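Notebook > Textiles bench > Cloths
3 min read

December 2019

Cloths again. Carrying on from the August notes, which stopped halfway down a page, sorry. Back on the Pleltau cloths now the Grirnon lot are finished and bagged.

Cut list first so I don't lose it. Offcuts from roll 317, squares, 40 cm a side, edges left raw on purpose. Did hem a few in August and the hem props the fold open, so no hems this time. Wash once at 40, no softener, line dry in the back passage (NOT the radiator, it goes stiff as card down one side). Then leave flat overnight under the big board before anyone touches them.

What we want from this: does a soft cloth remember where it's been pinched. Conneely want something for the display trays that can be picked up by the middle, dropped back and not look like a used hankie by lunchtime. The thin cotton from Plencombe fails straight off. Creases like paper. The fuzzy stuff is better but it sheds, and it bunches thick so you get a fat lump in the middle and the corners go wherever they fancy.
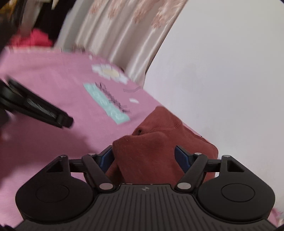 Middle pinch gives the worst bunching, as expected. Corner pick-up hangs much nicer but then you need to find a corner, and once a cloth has been dropped the corners are usualy tucked under. Edge pick-up somewhere between the two. For the write-up use middle only, simpler to compare.

Method as it stands, scruffy:
- lay cloth flat, smooth once with the side of the hand, once only
- pinch at centre, lift clear, hold for a count of 12
- let go from low down, don't fling
- leave it alone, come back after tea, look at the fold with the lamp from the side
- smooth once, look agian

Lamp from the side matters more than I thought. From overhead the nap hides everything and I'd passed two that were clearly creased.

Shedding: lint roller over the table cover between cloths. The fluff shows up and I got fed up picking it off by hand. Change the cover if it's bad, spare one is in the drawer under the scales. Drawer sticks, lift then pull.

Dye question still open. The darker pieces look less creased but might only be that dark hides it. Need a pale one off the same roll before saying anything to Conneely. Have asked Pleltau for 621 in undyed, no answer yet.

To do:
label the bags properly, pencil has rubbed off
weigh a dry cloth before and after the roller
find the good scissors
redo the first batch, I smoothed them twice

Recent entries
Roll 317, first wash
Hems or no hems (August)
Plencombe cotton: notes and grumbles
Grirnon bags, final list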